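4. Arranging the table top

Read this section after the Kallside table has been assembled and leveled (Section 3). It covers placing the table against a wall, setting up the Tello lamp, and laying out the small items that go along the back edge. The Ekby drawer box is sold separately. If you don't have one, skip 4.4.

4.1 Before you start

You will need:
Kallside table, assembled
Tello lamp and the battery pack supplied with it
Ekby drawer box (optional)
Soft dry cloth
Felt pads, 4 pieces, from the Hunum accessory bag

Wipe the table top and let it dry. Take everything off it, including packing film and the paper sheet that protects the surface in shipping.

CAUTION: Do not slide the table by pushing on the top. Lift it at both ends. Two people are needed for this.

4.2 Placing the table against a wall

1. Choose a stretch of wall without a radiator or a heating vent.
2. Leave 800 mm clear between the front edge of the table and the next piece of furniture. Leave 1000 mm if the chair has arms.
3. Peel the backing from the felt pads and stick them to the back edge of the table, spaced evenly. Press each one for 5 seconds.
4. Lift the table into place so that the pads just touch the wall.
5. Press down on each corner in turn. If the table rocks, go back to Section 3 and adjust the feet.

Note: Brick and other rough walls are rarely flat. It is normal for one or two pads to touch and the others to stand off a little. Do not force the table in to close the gap.

Note: Mortar dust can come off an unsealed brick wall for the first few weeks. Brush the wall down before placing books or fabric against it.

4.3 Setting up the Tello lamp

1. Turn the lamp switch to OFF.
2. Hold the lamp by the base. Do not hold it by the shade.
3. Open the cover underneath, connect the battery pack, and close the cover until it clicks.
4. Stand the lamp near a back corner of the table, with its whole base on the table top.
5. Turn the switch to ON. The light may take a second or two to reach full brightness.

If the lamp does not light, switch it off, reconnect the battery pack and try again. If it still does not light, charge the pack as described in Section 6.

CAUTION: The Tello is a light lamp and can be knocked over by a sleeve or a cable. If it falls, switch it off, stand it up, and check the shade for cracks before using it again. Do not leave the lamp lit while it is lying down.

4.4 Placing the Ekby drawer box

1. Set the box at the back of the table, to the right of the lamp, with the drawer facing the chair.
2. Leave room for a book or a pad of paper between the lamp and the box.
3. Pull the drawer out fully once to check that nothing on the table blocks it.
4. Put heavier items at the back of the drawer.

The box can go on the left if you are left-handed. In that case, move the lamp to the right corner.

4.5 Laying out books, pens and small items

1. Keep the front half of the table free for your hands and arms.
2. Lay one book flat between the lamp and the drawer box, or lean it upright against the wall.
3. Put the pen in front of the book or along its edge, where it can be picked up without reaching over the lamp.
4. Place small cups and holders toward the back. Keep anything containing liquid away from the lamp.
5. Run any cables across the table before you sit down, and keep them clear of the lamp base.

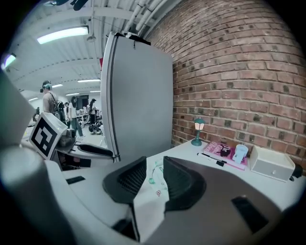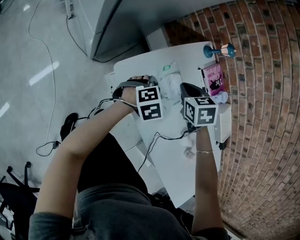
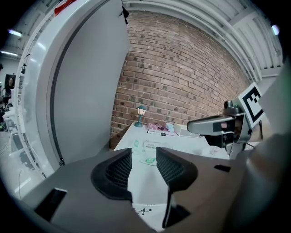
Fig. 4-2. Small teal lamp, pink book and pen on a white table by a brick wall. The lamp is standing and lit in the first and third pictures; in the second it is lying on its side.

A book leaned upright should stand at a slight angle with its bottom edge on the table top. Thick books are better laid flat. A book lying flat can also carry one small, light item. Do not use it as a stand for the lamp.

Capped pens can be left on the table. Put uncapped markers away in the drawer, as ink marks on the white top may not come out fully. See Section 7 for cleaning.

4.6 Final check

Sit down and reach for each item in turn. Your forearm should not pass over the lamp on the way. If it does, move the lamp farther into its corner or move the item forward.

Open the drawer, close it, and check that the lamp has not shifted. Check the gap between the table and the wall at both ends for dropped pens.

Repeat the check whenever the table has been moved. The felt pads lose their grip once they have been peeled off and cannot be used a second time. Replacement pads are listed with the other Hunum accessories in Section 9.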